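Kitchen sim demos, how many per task before training?

emacedo
We have 1707 episodes from the Dasmont kitchen, split over 25 tasks. The policy still goes for the wrong item when there's more than one thing on the counter. Four of us are recording and I'd like to know if we should add episodes or change the layouts.

One of our layouts, with bread, a tomato, a pepper and a spatula out:
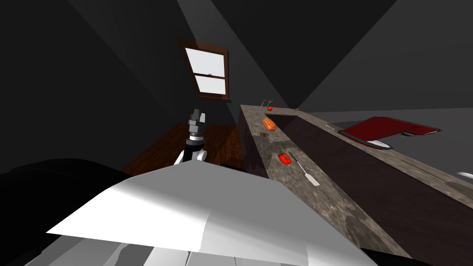

Yeshi Yilma
Change the layouts. More episodes of the same counter won't fix it. We shuffled objects every 2 resets on Negussie and the mixups went down.

mebrat_a
I don't agree. Check your instruction labels first. Ours said "pick up the food" on half the set.

emacedo
Labels are per object. I read through them in November.

mebrat_a
Then shuffle, but keep the old episodes in.

Yeshi Yilma
I'd drop the ones where the operator paused a lot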